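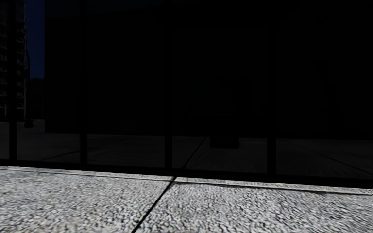
参观布雷达赫动画资料馆与米哈利克工作室（Bredach、Michalík）

2021-01-25 整理

去年10月，我用一天时间看了两个地方：上午是Bredach动画资料馆的开放日，下午是Michalík工作室的对外参观。两处相距不远，走路可以到，很多人都是连着看的。笔记一直放着没整理，最近有朋友打算今年去，问我值不值得，就写成这一篇。

先说票。资料馆开放日免费，但要在网上预约时段，每个时段放进去的人不多。Michalík工作室收费，票价里包含一本小册子和一次临摹体验。工作室的票要单独买，资料馆的预约单在那边不能用。我在资料馆门口看见有人弄混，又回去排队。

资料馆入口处要存包，背包和雨伞都不能带进去，手机可以带，展厅里不开闪光灯就可以拍。库房部分完全禁止拍照。寄存柜要投硬币，用完退还，我身上没有零钱，在服务台换的。

一楼是常设展，讲的是赛璐珞时代的电视动画。展品以原画、动画纸、背景画和摄影表为主，完整的赛璐珞片不多。讲解员说赛璐珞片怕光，展一段时间就要收回去休息，所以每次来看到的可能不一样。我去的那天，展出的是一部叫《Brilleck》的太空题材片集，全部资料编号共637件，资料馆收齐了，展出来的只是很小一部分。

《Brilleck》我小时候没看过，是后来补的。故事讲一艘运煤船在几个殖民站之间来回跑，每集换一个站。现在看节奏很慢，对话多，打斗少，但背景画得好。展厅里有五张站台内部的背景原画，尺寸比想象中大，横着的那张要走几步才能看完，是给横移镜头用的。旁边配了一个小屏幕，循环播放对应的那个镜头。把原画和成片放在一起看，能看出摄影的时候颜色压暗了很多，原画上的绿色到了片子里接近灰色。

摄影表那一柜我停的时间最长。表格上每一行是一格，哪一层换、哪一层停、镜头怎么推，都用铅笔写着，有几处擦了又改。有一张边上写着“这里再停四格”，笔迹和别处不同。说明牌没有讲是谁写的，讲解员也说不清楚，只说这类批注在后几集里很常见。

二楼是临时展，题目叫“科幻动画里的生活用品”。这个题目选得不错，不讲飞船和机器人，专门讲杯子、床铺、工作服、自动售货机。展览把不同年代作品里的餐桌放在一排比较。早期的作品喜欢画药片和管状食物，越往后越常见热汤和米饭，到近些年的作品，厨房和普通公寓里的差不多。展板的文字写得偏长，字也小，同一排站两三个人就要互相让。

我对这个展有一点意见，就是片段的来源标得不全。有些截图只写了作品名，没有写集数，想回去找很麻烦。留言本上也有人提了同样的问题。

库房参观在十一点半，一组八个人，穿鞋套进去。里面温度比较低，建议带一件外套。工作人员拉开一个抽屉给我们看保存方法：每张画之间隔一层无酸纸，平放，不叠太高。她还拿了一张已经粘连的赛璐珞片给大家看，颜料粘到了上面的纸上，强行揭会掉色，目前的处理办法就是不动它。有人问能不能扫描以后重新印一份，她说扫描一直在做，但是扫描件代替不了原件，而且原件上的涂层厚度扫不出来。整个库房参观二十多分钟，问答占了一半。

中午在资料馆旁边吃饭。馆里的咖啡座只有三明治和甜点，座位少。往车站方向走有几家面馆，价格正常。

下午一点半到Michalík工作室。这是一家做短片和外包镜头的小公司，在一栋旧办公楼里占两层。参观路线是固定的，先看分镜室，再看作画区，然后是合成和放映。他们平时不开放，一年只有两次。

分镜室墙上贴着正在做的一部短片的分镜，名字叫《Stistetik》，内容是一个气象站的值班员收到来自未来的天气预报。带队的人讲了故事前半段，后面的分镜用白纸盖住了。她说这部片子没有反派，也没有什么灾难，难点在于怎样让人一直看下去。他们的做法是把每一次预报都落在一件小事上，比如晾不晾衣服，船开不开。

作画区一半用数位屏，一半还在用纸。我原以为纸张早就不用了，他们解释说，烟、水、布料这类东西，几位老画师在纸上画得更快，画完再扫描上色。桌上可以看到翻页用的定位尺，孔位和资料馆里那些旧画纸的一样。作画区不能拍照，也不能靠桌子太近。

临摹体验安排在会议室，每人发一张透写台、一支铅笔和四张动画纸，临摹两张原画中间的过渡动作，内容是一个人转头。看起来简单，画起来下巴总是忽大忽小。画完以后工作人员会帮忙拍下来连成一小段，当场播放。我的那一段转到一半脸变宽了，不过可以看出是在转头。纸可以带走，铅笔要还。

放映室放了三部短片，都是他们以前的作品，总长半小时多一点。第二部最好，讲一个人在月球上修电梯，几乎没有台词，声音做得很细。第三部偏实验，画面一直在变形，我旁边的小孩看到一半睡着了。放映以后有提问时间，问得最多的是怎么入行，回答比较实在：先画，带着作品来，学校和专业不太看。还有人问科幻题材是不是更难拉到投资，他们说难在设定解释起来费时间，提案的时候对方往往只给几分钟。

出口有一个小卖部，卖明信片、画集和用剩的定位尺。画集印得不错，但只有一种语言。我买了一套《Brilleck》背景明信片，这套在资料馆反而没有卖。

几点实用信息，给打算去的人：

资料馆的库房参观要在预约时另外勾选，当天现场不补。
工作室的楼梯比较陡，没有电梯，带婴儿车不方便。
两处都没有中文讲解，资料馆有中文单页，在服务台要。
临摹体验坐的时间较长，年纪太小的孩子可能坐不住。
如果只有半天，喜欢旧作品的去资料馆，想看制作过程的去工作室。

今年的开放日期两家都还没有公布，去之前请先看他们网站上的通知。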